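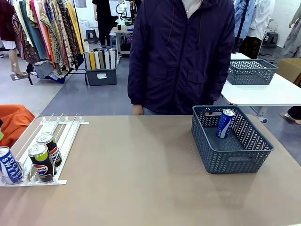
Bonjour à tous. Je commence un petit fil sur la comparaison de nos deux pinces, la Tundel et la Drarow, pour la tâche « canette du distributeur vers le panier ». Je m'excuse pour mon français, ce n'est pas ma première langue. 1/9

Les deux pinces ont deux doigts parallèles. La Tundel ferme plus vite. La Drarow est plus lente, mais elle donne une mesure de courant que l'on peut lire à chaque cycle, et pour moi cela compte beaucoup. 2/9

Jusqu'à maintenant nous avons 2 644 essais enregistrés. Parmi eux, 1 946 sont faits avec la Tundel, le reste avec la Drarow. Je sais que ce n'est pas équilibré. Kevin Ó Briain me l'a déjà écrit deux fois. 3/9

Première observation : la canette de soda est un objet difficile. Elle est lisse, elle roule, et si on serre trop elle se déforme avant que le contrôleur le remarque. Nous avons limité la force à 70 % du maximum pour les deux modèles. 4/9 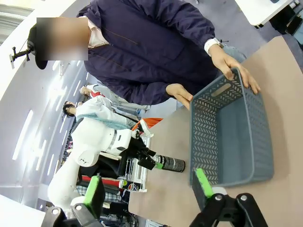
Deuxième observation, sur les coussinets verts. Avec l'usage, les bords s'abîment et la prise devient moins régulière. Je propose de noter leur état au début de chaque série. Lurdes Rebelo préfère les changer tous les 3 000 cycles, sans regarder. Nous n'avons pas encore décidé. 5/9

Sur la caméra du poignet : elle voit très bien le bout des doigts et l'objet juste avant la prise. Par contre l'image est tournée, et pour annoter il faut s'habituer. Aisling Brennan la redresse avec un script, moi je laisse comme cela et je penche la tête. 6/9

Le panier pose un autre problème. Ses parois sont ajourées, et notre détecteur de contours (version Turent) prend parfois les fentes pour le bord. Alors le bras lâche trop haut et la canette rebondit. La caméra fixe corrige une partie de ces erreurs, pas toutes. 7/9

Pour le contrôleur, j'ai gardé le même réglage pour les deux pinces, sinon je ne saurais pas ce que je compare. Fiachra Buckley pense que c'est injuste pour la Drarow, qui demande un amortissement plus fort. Il a peut-être raison. Je vais refaire une série avec son réglage en avril. 8/9

Si quelqu'un a déjà essayé des coussinets plus mous sur des cylindres en métal, je veux bien connaître la dureté que vous avez choisie et la colle aussi. Les nôtres se décollent toujours du côté gauche. 9/9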